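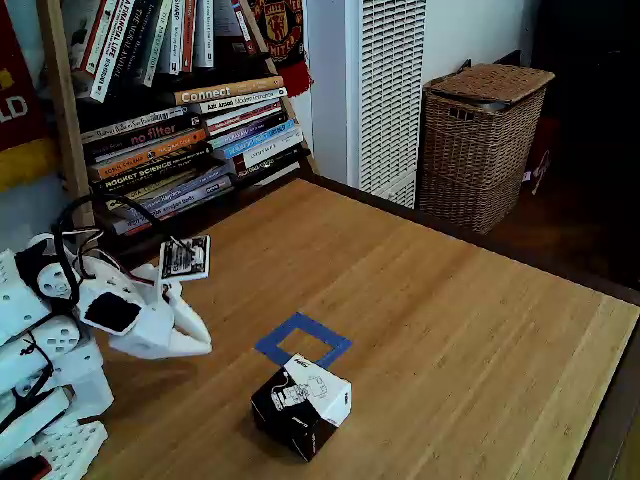
What happens to the packing staff when the arms take over box placement?
They keep their posts and their hours through the end of the grant period, and most of their time moves from placing boxes to checking labels and handling exceptions.

Progress report to the Ledesma fund
Project: Justport, small-parcel placement
Site: Mirkdale packing room
Date: 01/04/2020

1. Status
The February milestone was met. The arm picks a small box and sets it at a taped target on the table. Training of the control software continues on new box positions. Work on mixed box sizes has not started and is moved to the next period.

2. Staffing
The packing room employs 31 people on 2 shifts. No positions were cut in this period. 12 packers have finished the operator course, which covers starting and stopping the arm, clearing a dropped box, and logging a fault. The remaining packers will be scheduled as shift cover allows. Nokero runs the course on site and bills per session.

3. Changes to the work
Placement was the task most often named in wrist and shoulder complaints. Operators now stand less and read screens more. Several asked for a second chair at the logging station, and one was ordered. Rotation between the arm and the manual line is set at 20 minutes. Night shift wants a longer interval and will test one.

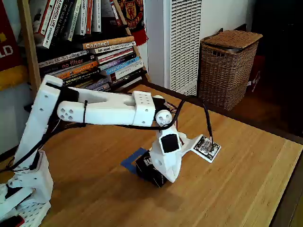 Shift leads also report that fault logging takes longer than planned. Each entry has to be typed in two systems, the old packing log and the Justport record. A single form is being drafted. Until it is in use, the leads are allowed to enter faults in batches at the end of a shift, with times noted by hand.

4. Open items
Pay grade for trained operators is not settled. The current grade has no line for machine work. A proposal is with Mirkdale management.
Tape targets need a fixed replacement schedule.
Spare gripper fingers are on order.

5. Budget
Spending is within plan except for training, where added sessions used up the reserve. We request approval to move unspent travel funds to that line.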